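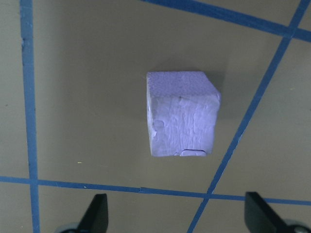 Who decides when a test object is too worn to use? At Ernatus, the person running the bench does, and the decision goes into the log before the next trial starts.

The rule is short, and it took the lab most of January to agree on it. Gwenaël Renaud wanted a fixed limit, with every foam block thrown out after 293 grasps. Ysaline Hervieu wanted people to look at the block and use their judgment. The version they adopted has both. A block is checked at the start of each session and retired at the limit, or sooner if a tear changes the way the fingers close on it.

Small dents are allowed. Foam picks them up quickly, and a block with a few marks on its face is still a fair test of a grasp. A loose flap is a different matter — a finger can catch on it and lift a block it should have dropped.

Tape gets its own page in the bench guide. Lines on the table are there for people resetting the object by hand, and the guide asks that they be left alone once a series has begun. If a strip peels and has to be replaced, the series ends there. Results from before and after are stored apart.

"People find that one annoying," Renaud says. "I find it annoying. We lost 87 trials to it in one afternoon."

Sylvain Barbier, who checks the logs for the Skimero project, is less bothered by lost trials than by missing notes. He rejects any session without a block number, a start time and the name of whoever did the resets. Of the last 2000 trials sent to him, he returned nearly 300, most of them for a missing name.

The guide also covers hands. Motion must be stopped at the controller before anyone reaches past the tape, even to straighten a block. A paused program does not count as stopped.

A revised guide takes effect on 6th September. The main change is to the log sheet, which gains a column for lighting.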